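Elta Fire containment numbers, does anyone buy them?
Local Talk > Fire and Weather

dustyboots44
Morning update has the Elta at 2000 acres and 362 people assigned. Last night it was 748 acres at supper time and 794 at ten. So either it more than doubled while we slept or the earlier numbers were junk. And they still bumped containment up. Can somebody explain how a fire gets that much bigger and more contained on the same sheet of paper?

ridgeline_mel
Containment is a percent of the edge that has line they trust. Acres is acres. If the north side blew out into grass and they tied the whole south side into Durkent Road, both can go up together. It happened on two fires last July as well.

dustyboots44
I know what the word means. I'm asking who walked that edge between ten at night and six in the morning.

hollowcreek
The night acreage is usually somebody's guess from a truck until the mapping flight goes over. I wouldn't read 794 as a measurement. I wouldn't read 2000 as one either, it's awfully round.
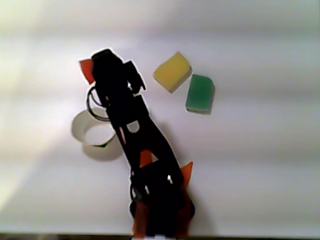
What bugs me more is the evacuation map. It still shows the Noster subdivision under a warning, and the deputy at the Durkent roadblock told my neighbor it was an order. Those are very different things if you have horses to move.

ridgeline_mel
It's a warning. I called the county line at 7:15 and they read it off to me.

hollowcreek
And the deputy was standing in the road saying otherwise. Which one do I load the trailer for?

tinroof_pat
Load it either way. We're on the back side of Noster and the smoke laid down so thick at 5 am I couldn't see the mailbox. I don't care what color the map is.

dustyboots44
Pat, is there any actual fire near you or just smoke? Somebody on the other page is saying the Bùi orchard burned and I haven't seen one thing to back that up.

tinroof_pat
Just smoke from where I sit. Can't speak for the orchard. I saw two engines parked at the gate on my way out for gas, and they were parked, not working.

slopside
Orchard is fine as of 8. Packing shed too. My cousin irrigates there and he's been running water since midnight. Please stop passing that one around, the family is getting calls.

dustyboots44
Nobody here passed it around, I asked. But thanks, good to hear.

ridgeline_mel
For what it's worth, the crews I've talked to say the south line looks solid. I think some of you would complain if they posted 100 percent.

hollowcreek
I'd want to know who measured it, yes. On the last big one they called it nearly wrapped up, the wind came around after lunch and we were out for six nights. The forecast has the same wind this afternoon and the update gives it half a sentence.

ridgeline_mel
Fair on the wind. I missed that part.

tinroof_pat
Trailer's hitched. Fairgrounds is taking stock at the east gate, bring your own buckets. They ran out by nine.

dustyboots44
Next update is supposed to be at 6 tonight. I'll post the numbers when I get them.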